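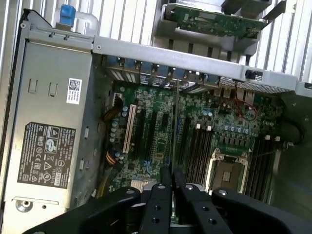
Week 4: Taking a tower apart (and back together)

Right, sleeves up! Last week I talked at you for an hour about what a processor does, so this time we're poking about inside the box it lives in. Bring the Whitelaw screwdriver from your kit, and leave the dangly bracelets at home please.

Before you open anything: mains lead out, then hold the power button in for a few seconds. Touch bare metal on the case. Then lay the tower on its side, panel up, and have a good look before you undo a single thing. I like to start at the socket and work outwards, but Wekesa (Mushi, your Friday demonstrator) goes round the edge first, and either is fine.
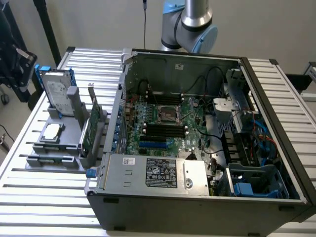
Fig. 4.1 Dell tower with the side cover off. Find the CPU socket, then the memory slots above and below it.

Memory slots have little latches at the ends. Press those outwards and the stick lifts, no tugging! The socket has a thin metal lever, and you are NOT to touch what's inside the socket with your fingers. I mean it, I've bent pins myself and spent a whole afternoon with a magnifying glass.

Coloured plastic is your friend. On plenty of office machines the bits you're meant to pull, slide or squeeze are blue, so look for those before reaching for a screwdriver.
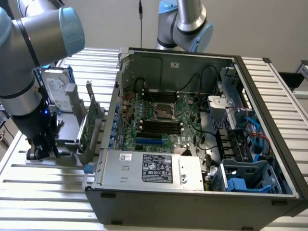 Fig. 4.2 Power supply along the lower side, label facing up. Drive cage to the right.

For your worksheet, copy down what your own supply's label says about output, and sketch where the data cables run. Never open the supply itself, whatever the man on the forum told you.

Reading: Kyriakidis, chapter 12. Worksheets in the Hekbridge tray by Friday.

Filed under: Course notes > Hardware basics
2 comments | 12 shares
Hekbridge Evening Classes | Contact us | Back to top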